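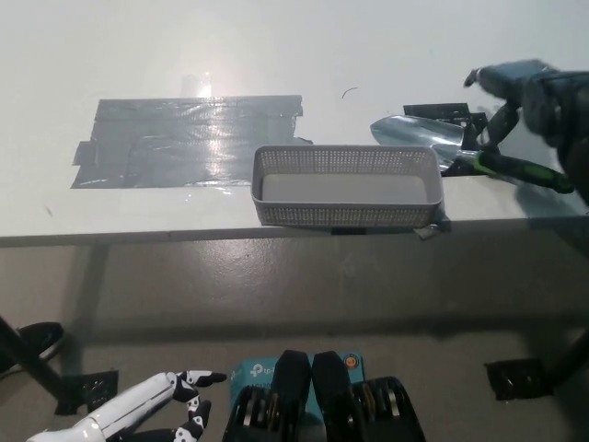 Erkance open day – my notes from the Olus demo

I nearly missed the turn for the Erkance building, got in with my coat still on, and walked straight into the best hour of the trip. For anyone in the garden club or the makers' group who couldn't come along, these are my notes, typed up the same evening (2023-11-27) before I forgot which number went with what.

The thing I went to see is Olus. It's a service, really: you rent a two-handed robot for your workshop or packing room, and the Erkance people teach it a handful of jobs on your own tools. You don't program anything. Someone from their side guides the robot through the job again and again until it has enough runs to learn from, and then they tune it with you over the following weeks. The job on show was tidying up after potting – a hand trowel, a plain gray plastic basket, and a robot hand that takes the tool by its green handle. Sounds like nothing! But I stood there for ages.

Soledad Sepúlveda ran the session and she was great with questions. I asked why a trowel, and she said long thin tools with a heavy end are a good test, as they want to twist in the grip. A hand that pinches too far back lets the blade droop. Theirs is taught to go for the handle, and they have recorded 1,506 runs of this one job so far, with the basket moved between runs so that the robot doesn't just memorize one spot.

I also liked how homemade the table was. White top, a big patch of gray duct tape on it, more tape here and there, a black holder taped down for the trowel to lean on. Gheorghița Coman, who looks after the hardware, told me they go through tape faster than coffee. He let me hold a spare finger from one of the hands and it weighs almost nothing.

Some practical stuff, for those who asked me to find out:

The shortest rental is 8 weeks. Setup takes two days and you need a flat floor and a table that doesn't wobble. They'll bring a table if yours is no good.

The first job is included, and extra ones are quoted separately. I didn't get a price list, only a promise of one by email.

You can send your own tools ahead. Nawal Belhaj from Bouzid (they grow herbs, trays and trays of them) sent a crate of hers and was there with her sister Dalia to talk it over. They're hoping to have it sort hand tools at the end of the day, and Dalia wants it to do plant labels too. Soledad said labels are hard and she wouldn't promise them yet. I appreciated that.

Things I'm less sure of: it's slow next to a person, and 60 minutes was not enough to see how it copes with a dirty handle or a really full basket. Urs Baumgartner from Skusa asked about dust and got a fairly short answer. I'd want a longer one before putting it near our compost bins.

Still, I came home with a head full of ideas – seed packets, dibbers, the awful drawer of twine. There were 70 places for the day and they all went, so if they run another one, sign up early. Parking is behind the building, and the soup in the canteen is good.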